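Stuldale warehouse agreement: what the August text says and how it applies. Thread.
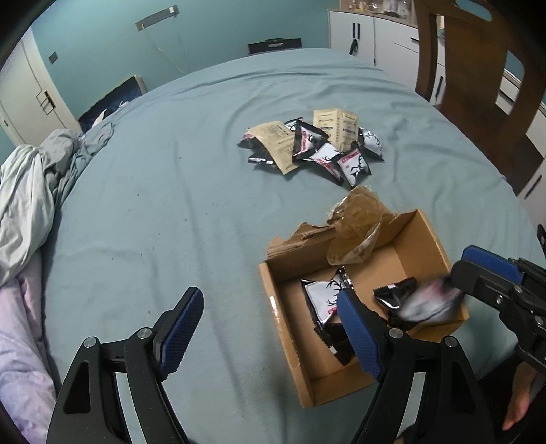 Snack packets in an open cardboard box.

1/ The agreement between Vasell and the union at Stuldale replaces the interim terms. It covers hourly staff in receiving, packing and dispatch. Agency workers placed through Dendari are outside it except where clause 6 says so.

2/ Pay first. The basic rate moves by 4 percent on the August payroll. The increase applies to the base rate. Shift premiums are a percentage of base, so they move with it. The attendance bonus is a flat amount and does not move.

3/ There is also a one-time payment. It is $1000 for full-time staff and $500 for anyone contracted below the full-time threshold. It is taxable and it isn't pensionable. It will show as a separate line on the pay stub.

4/ Eligibility for the one-time payment depends on being on the payroll on the signing date. Leave of any kind counts as being on the payroll. Notice already given does not remove eligibility. This was disputed until the last session and the final wording is clear.

5/ Scheduling. Rosters must be posted four weeks ahead. A change inside that window needs the worker's written consent. A text reply counts as written. A verbal yes to a shift lead does not, and you can ask for the original shift back.

6/ Clause 6 is the one I get the most messages about. After six months of continuous placement, a Dendari worker gets the same base rate and the same rest breaks as direct staff. A gap of less than one pay period doesn't reset the clock.

7/ Clause 6 does not give agency workers the one-time payment. We asked for it in three sessions. Management's position was that Dendari is the employer and would have to agree separately. That claim has been filed with Dendari and has no date yet.

8/ Overtime. The daily trigger is unchanged. The weekly trigger now counts paid leave as hours worked, which it did not before. If you took a vacation day and then worked a Saturday, check that week's stub.

9/ Disputes go to the shift lead first, then to site HR, then to the joint panel. Revathi Thomas sits on the panel for us and Muthu Salian is the alternate. Put the clause number in the subject line. Grievances without one get sent back.

10/ The Chacko site is not covered. It has its own recognition agreement with a later expiry. Anyone transferring from Chacko to Stuldale comes under this text from the first shift worked here, with service carried over.

11/ Correction to post 8: the paid leave rule covers vacation and jury duty. Sick leave is excluded until the side letter is signed. I had an old draft open.

12/ Two people have asked whether the premium for the early dispatch shift is merged into base. It isn't. It stays a separate line, same as before.

13/ The full text is on the board by the time clocks and in the members' area. Clause numbers in this thread follow the signed version. The ballot draft was numbered differently from clause 9 onward.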